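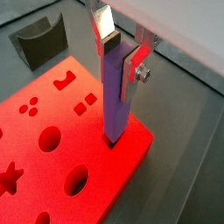
**Tomasz Wierzba**, second-line support, Stillow

**Ticket:** Catalogue import from Veromach stops at 95% and some toys are missing in the shop
**Customer:** Baert (toys and learning materials)
**Component:** Horkix importer
**Status:** solved, waiting for confirmation from customer

## What the customer reported

After the May price update, the customer made a full export from Veromach and loaded it in the shop with Horkix. The progress bar went to 95% and stayed there. When they reloaded the page, the import had the status "Finished", but many articles could not be found by search. First they noticed it with the shape sorters, later also with puzzles and threading beads.

Number of articles in the export: 3,487
Number of articles in the shop after the import: 3,266

The customer tried it two times with the same result. They did not change any setting before the problem started.

## First checks

1. Logged in to the test shop and loaded the same file. Same number of articles, and the bar stopped at the same point.
2. Looked at the time limit. It is set to 90 seconds per batch, and no batch came near to it. I raised the limit anyway and there was no difference, so I put it back.
3. Checked free disk space and the memory of the import process. Both are normal.
4. Compared the article numbers in the file with the article numbers in the shop. The missing ones are not spread over the file. They are in a few groups, and inside each group every article is missing.

Point 4 was the useful one. A time limit would normally cut the end of the file, but here the last articles are present and the holes are in the middle.

## Finding the cause

I opened the file in a plain text editor (please do not use a spreadsheet for this, it repairs some things silently and then you don't see the fault). Just before every missing group there is an article with one double quote in the description. The customer writes sizes in inches for some suppliers, for example:

`4471;Block, long, purple;Fits sorting board red, 3";in stock`

Veromach writes this field without any escaping. Horkix reads the double quote as the start of a quoted text and goes on until it finds the next one, which can be many lines lower. All lines between are swallowed into one description field. The article itself is then refused for being too long, and in the log it is only one warning, with the text "field truncated". I have overlooked this warning myself the first time.

The 95% is a separate matter. The bar is calculated from the lines in the file, but it counts only the articles which were read. With missing articles it can never arrive at the end. 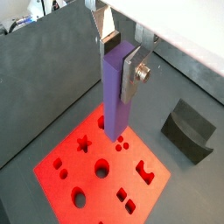

## Solution

- In Veromach, under Export > Format, set "Text qualifier" to "Double quote, escaped". The setting was on "None".
- Make a new full export. Do not edit the old file by hand.
- In Horkix, choose "Update existing and add new". With "Replace all" the customer would lose the manual sort order of the categories.
- Rebuild the search index afterwards.

Result in the test shop: 3,487 articles, bar complete, no warnings. The inch sign is shown correctly on the product pages.

## Still open

- Customer must repeat the steps in the live shop, preferably after 18:00 when there are fewer orders.
- I have asked the developers of Horkix to show a clear error when a quoted text goes over more than one line.
- The help page for Veromach exports does not mention the text qualifier. I will write a paragraph for it.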